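FOR IMMEDIATE RELEASE
1999-12-21

ZOMAU PICTURES ANNOUNCES APRIL PREMIERE OF DRAMA SERIES "ANDRADE"

Zomau Pictures announced today that its new television drama, "Andrade," will have its first broadcast in April on the Ollonari network. The series follows three generations of a family that owns a failing radio station in a small port town.

Casting for the series closed this fall. The producers saw 613 performers in open calls, and most of the supporting roles went to actors who had not previously worked in television. The full cast list will be released ahead of the premiere.
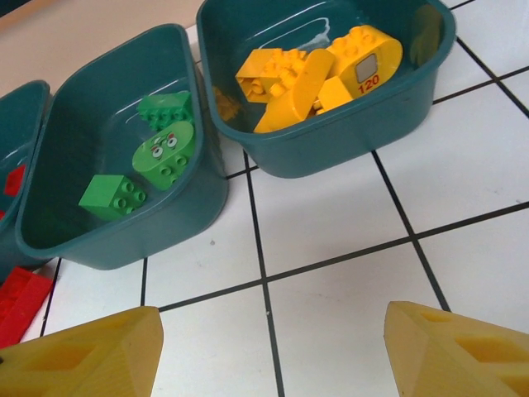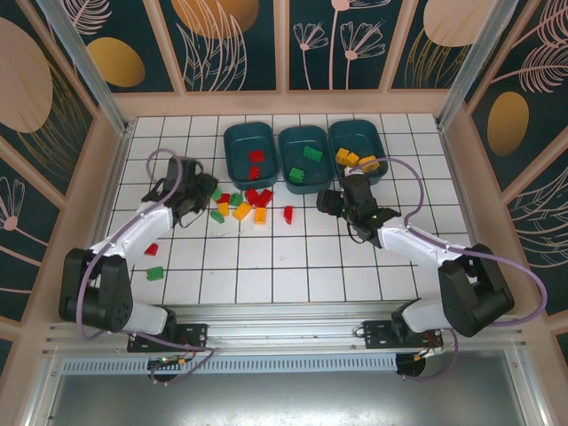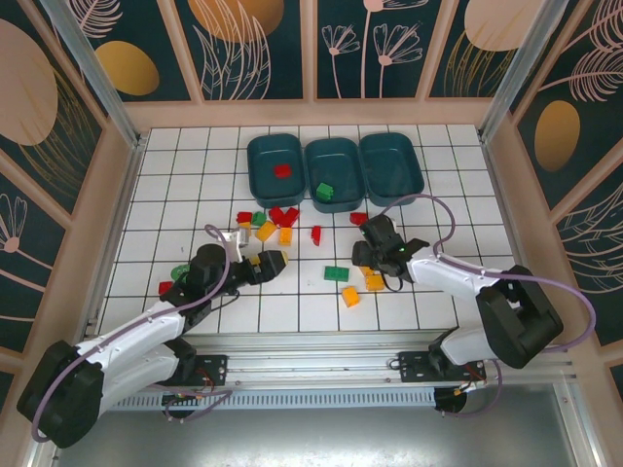
Toy bricks and teal bins

TELEVISION NEWS

Principal photography has been completed on all episodes of the first season. Interior scenes were shot at Astari Stages, where the radio station was built as a standing set. The set will be kept in place pending a decision on a second season.

Ollonari will present the opening episode at a preview screening before the broadcast date. The hall seats 1323, and a portion of the tickets will be made available to the public by mail request. Requests must be received by the end of February 2000. Each household may apply for two tickets.

Members of the press who wish to attend the preview or arrange interviews with the cast should apply in writing to the Zomau Pictures publicity office. Still photographs and episode summaries will be supplied to accredited publications on request. Advance tapes will not be issued.

Zomau Pictures produces drama and family programming for broadcast television.

Release no. 3053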